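Holtmont Community Boards > Office Life > Break Room
Thread: Sorting the snack table by color bins, does it do anything?

Started by muner_desk

Our floor switched from one big heap of snacks to colored bins: one big orange one at the back as the supply, a peach one and a pink one up front. The idea is that sweet stuff goes in one and everything else in the other. I have doubts. Most of what I want is still lying on the table next to the bins.
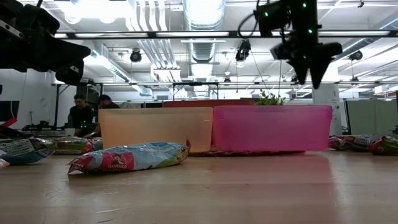 muner_desk
Thread starter, 915 posts

So that's two bins for maybe 20 bars at a time. Who is this for? The wrappers already say what's in them. I can read.

crumbtray wrote:
We did this at the Flikville office and it held up fine. People grab from the front and you refill from the back. You need labels, though. Color means nothing to a visitor.

muner_desk wrote:
Labels would help, sure. But then the labels are doing the work and the bins are just bins. I'd keep the orange basket with the handles, because you can carry it to the cupboard and load it there.

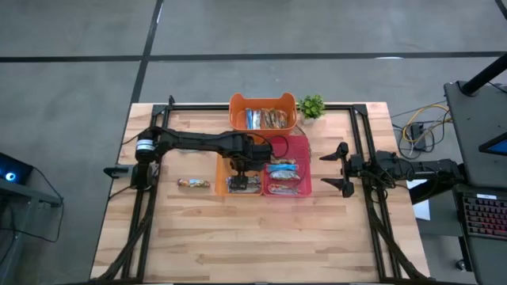 And standing the bars up in it takes less room than laying them flat. I'd stop there. One basket, one plant if you must, done.

kurian_b wrote:
Disagree. One basket means everybody digs, and the good ones end up on the bottom. Shallow trays win for me — you see it all at once.

muner_desk wrote:
You see it all at once on a bare table too, and that costs nothing.
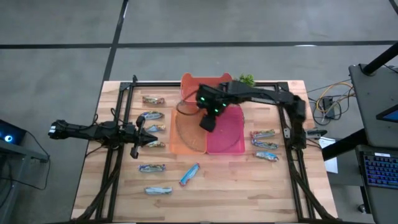 Bars out on the table, trays in the middle.

crumbtray wrote:
A bare table gets messy by lunch. I've wiped enough of them.

kurian_b wrote:
What she said. Give it until the end of March.

muner_desk wrote:
Fine, but I'm not making the labels.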